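2 min read

Okay, letter cubes. The Lania set is all over my feed again and I have doubts.

The pitch: kids roll dark little cubes, read the yellow letters, spell words. Fine. It's dice. We had dice.

Kurniawati Sumampouw bought the set in August and says her two boys love it. I asked how often it comes out of the box now. "Wednesday, if it rains."

The box brags about 1024 combinations. Of what? I read the leaflet twice and it never says. 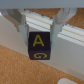
My gripe is the symbols. Letters I get. A big plain yellow A on near-black, a four-year-old can read that from across the rug. But the very next face has a curved arrow, like the refresh button on a web page. Roll again? Turn the cube? Swap with your sister? The leaflet says "play your way."

Nia Owen tells me the old Probert cubes had pictures in place of arrows and her class never asked what they meant. I believe her. She's had over 1000 toys through that room.

Also they want 117 for the full set. For cubes.

I'll borrow Kurniawati's for a weekend and try them on my niece. If she figures out the arrow without me, I'll post it. Not holding my breath.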